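Setting Up Your "On This Day" Listing

The Plarkby archive now holds 3,396 dated entries, and the day page is where most readers first meet them. Getting yours running takes one sitting and it's great fun once the dates start filling in!

Before you begin

You need an editor login and the entries file from Likport. If your file came from the older Galang collection, follow the note under step 4 as well.

1. Open Settings and choose Day Pages. Switch the calendar to Gregorian unless your site covers a country that changed over late.

2. Pick a display order. Oldest first reads best, and you get that lovely jump from a medieval siege to a pop record in three lines.

3. Set the maximum number of entries per day. We use 21. Anything over that goes on a second page, and readers do click through (they love the odd ones at the bottom).

4. Load the entries file. A full import of 3,000 lines can run for several minutes, so leave the window open until the green bar reaches the end.

Note: Galang files put the month before the day. Tick Swap Day and Month before loading, or 4 July will turn up in April.

5. Choose a picture for the day page header. Landscape shapes fit the space best. 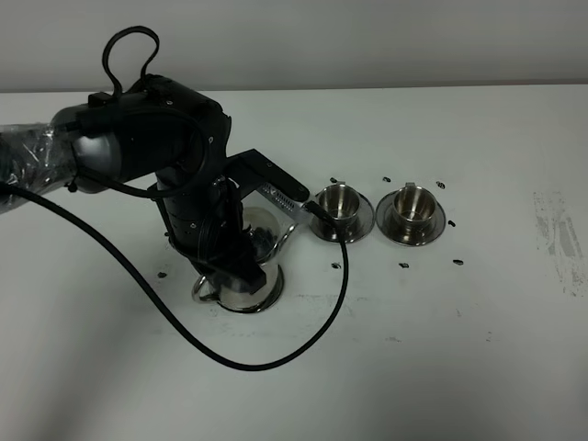 Robot arm and steel milk pitcher.

6. Check your births and deaths. Each person should have one entry for each, with the year first and the name second. Duplicates are shown in orange, and you can merge them with a single click, which is wonderfully satisfying after a big import.

7. Add a source to every entry. Newspapers, parish registers and printed almanacs are all fine. Type the title in full the first time and the program will offer it again as you go along.

Caution: Deleting a source also removes it from every entry that uses it. Export a copy of your list first.

8. Press Preview and try a few dates, including 29 February. An empty day shows the message "Nothing recorded yet", and you can change that wording under Labels.

9. Press Publish. The page changes over at midnight in the time zone you picked, so have a look the next morning and enjoy it!

Filed under: Day Pages, Dates and Anniversaries, Editor Guides

3 comments

Marisol Benavides
Loaded 1,144 entries on Sunday with no trouble. The orange duplicates caught two kings I'd put in twice.

Nestor Bañez
Can step 2 be set separately for births? I'd like those newest first.

Benjie Cruzado
@Nestor yes, it's under Day Pages > Births > Order. You have to save before it shows in Preview.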